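Front loader, panel all in Chinese, can't work out the programs

Home Help Board > Laundry and Appliances

Nia Humphreys
Posted 7th December

Hi all, quick one hopefully. Moved into a rental in Fanberg and the washer that came with it is a Hisense front loader, all the labels in Chinese. No manual. Landlord is overseas and slow on email. I've got a week of towels piling up and a kid's sports uniform that needs doing tonight.

Tried a translate app on my phone, got "cotton hemp strong" and "single take off" for two of the programs which, ok, sort of. The rest was gibberish. Also still has its plastic film hanging off it and a sticker with a QR code on the front. Do I peel all that or is it needed for warranty? And is it ok to just pick any program and go, or will I wreck somthing?

Marcelle Guillot

Had this exact problem in my last flat, different brand though. Don't pick at random, you might land on a boil wash and there go your coloured things.

Turn the lights on properly and take the phone photo straight on, not from above. The text fans out around the knob so the app reads it crooked and mashes lines together. Do it in bits, left side then right side. 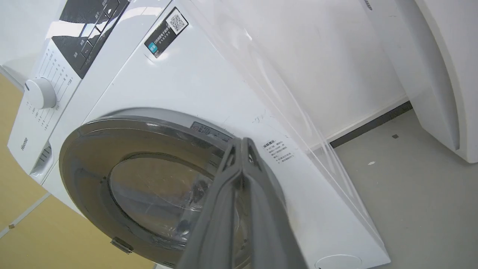
Characters worth learning: 棉 is cotton, 快 is quick, 羊毛 is wool, 脱水 is spin only (thats your "single take off"). 漂洗 is rinse. 筒自洁 is drum clean, run that one first with nothing in it, new machine or not.

Then masking tape and a marker. Write the English on little bits of tape and stick them by the knob. Mine stayed on for years.

Film comes off. Pull slow from a corner, it tears if you yank it. Leave the QR sticker till you've scanned it, might take you to a manual. Keep the small warning label above the door where it is.

Before the first load go round the back and check the transport bolts are out!! If they're in, it will walk across the floor.

Emlyn Pumphrey

just use the quick one for everything, have done for 5 years. never read a manual in my life

Meinir Gwynne

Please don't do quick for towels, they come out smelling. Cotton at 40 and a decent spin.

Adding to Marcelle's list, check the round cover down low on the front. That's the filter. Put a shallow tray and an old towel under before you open it, water comes out. Every couple of months is plenty. And go easy on detergent, half what you think.

Nia Humphreys

Bolts were still in!! All four. Thank you Marcelle. Drum clean going now, towels after.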